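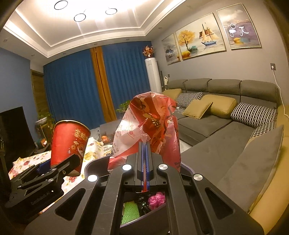
Deepak Mishra wrote to me that a home-built gripper will be clearing up after dinner within 10 years, and that I should be kinder to people who try. I'm kind enough. I just don't buy the date. Pinching a crumpled plastic bag is a nice trick, and holding a paper cup upright is another, but neither one is housework. My own build ate 30 evenings and I still pick up the cups. Show me a whole table, on a Monday, with the builder out of the room.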